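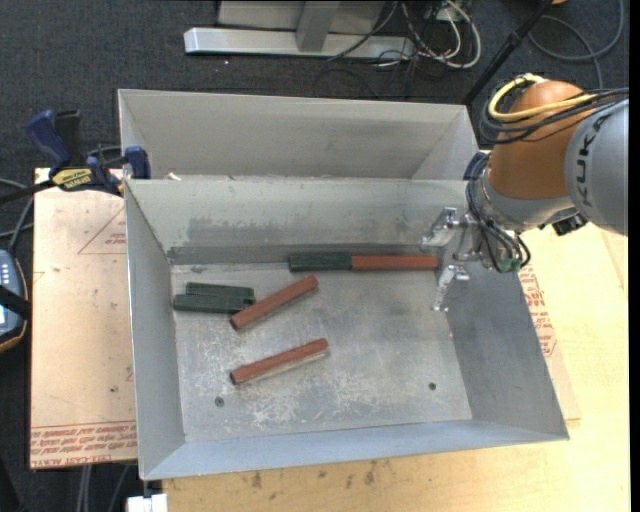
Qu'est-ce que Flositgate ?
Flositgate est un kit de dévracage robotisé vendu par la société Trerken, destiné à la prise de pièces simples posées dans un bac.

Flositgate
Un article de Kurkura, l'encyclopédie libre de l'atelier.

Flositgate (référence 2603) est un ensemble matériel et logiciel pour bras industriels à six axes. Il a été présenté en septembre par Trerken, puis mis en vente le 8 décembre 2018.

Composition
Le kit comprend une pince à deux doigts, un faisceau de câbles, un logiciel de planification de prise et une licence pour un seul poste. Le bras, les bacs et la table restent à la charge de l'acheteur. Une version sans pince existe sous la référence 2222.

Fonctionnement
L'opérateur enregistre la forme de la pièce, puis délimite la zone de travail. Le logiciel calcule ensuite un angle d'approche pour chaque pièce et écarte ceux qui amèneraient les doigts contre une paroi. Les pièces plaquées contre un bord ou accolées à une autre sont traitées en dernier.

Service
Trerken propose un essai de 30 jours et une mise en route sur site, assurée en France par Staniforth.

Voir aussi
Dévracage
Préhenseur
Robot industriel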